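Tennis ball

A tennis ball is a hollow rubber ball covered in fibrous felt, made for the sport of tennis. Balls approved for competition must meet set limits on size, mass, rebound and deformation. Fluorescent yellow, often seen as yellow-green, is the usual color, while white was standard for much of the history of the game.

Construction

The core is molded as two half-shells from a rubber compound, which are glued and cured under pressure. In a pressurized ball the internal gas is held above atmospheric pressure. Pressureless balls depend on a thicker wall for their rebound and keep their bounce longer, though most players find them stiffer. The cover is cut as two dumbbell-shaped panels – wool and nylon in most grades – and fixed to the core with adhesive. The seam is formed by the adhesive on the panel edges. A final steaming raises the nap.
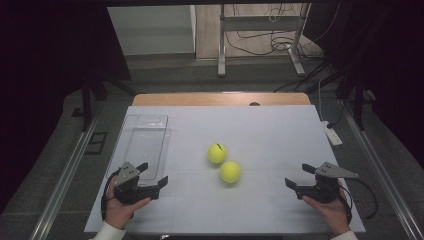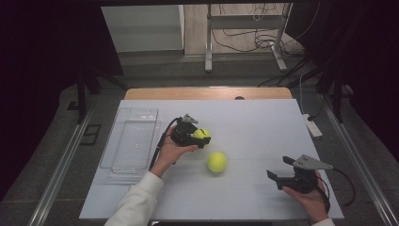 Yellow-green tennis balls over a white board

Wear and storage

Gas passes slowly through the core wall, so a pressurized ball loses rebound even when it is not played. Sealed cans delay the loss until they are opened. Felt wear is a separate process. A raised nap increases drag and slows the ball, and a worn nap has the opposite effect. Clay courts add grit to the cover, and damp felt adds mass.

Testing

Rebound is measured by dropping the ball onto a rigid, smooth, level surface. Deformation is read under a fixed load after the ball has been compressed along three axes. The Netley rig, used by the maker Vistum, conditions 18 balls per batch before the drop test.

Recycling

The bond between felt and rubber makes separation difficult. The plant at Brustari shreds 600 balls per cycle and sells the crumb as underlay.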